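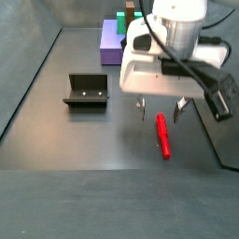 I have a confession to make about pens. I own 30 of them, possibly more (there's a coat I haven't checked), and on any given morning I can't find a single one.

It all came to a head when the Nasano people rang to arrange a delivery. Could I jot down a reference number? Of course I could! I wrote it on the back of my hand with an eyeliner, and by lunchtime I'd washed up and lost the lot.

So this winter I've been taking desks seriously. I started by reading Kjærgaard's little book on workspaces, which a friend pressed on me and which I fully expected to hate. Kjærgaard has one rule I rather love: every pen gets a place to lie down. A drawer doesn't count, and neither does the mug. You pick a patch of desk and the pen goes back there, every time, even when the phone's ringing.

Mine is a red marker, and it lives on the bare bit of the desk to the right of my keyboard. Red on a dark grey top is wonderfully hard to lose. I had a black one there for the first week and kept putting my elbow on it.

Then there's the question of what else you let stay. I was all for clearing the lot, but a totally bare desk makes me feel as if I've been sacked. What I've come round to is colour. Purple, green, a bit of brown, plain wooden toy blocks if you like, pushed right to the back where they can't get under your wrists. I bought a bag of them at the Aston craft market for a couple of quid and they've cheered me up more than the 90 pound desk tidy from Skestano ever did. (It had eleven compartments. I used one, for mints.)

Stacking them is also very good for phone calls. You can build a respectable tower while on hold, and if it topples, well, you weren't going to get through anyway.

The one job I'm still putting off is the cables. I've got a black one that loops off the side of the desk and comes back for no reason I can work out, and I'm frightened to unplug it in case the heating goes off. Kjærgaard says to label both ends. With what, I used to think, but I've got my marker now, so I suppose that's my January sorted.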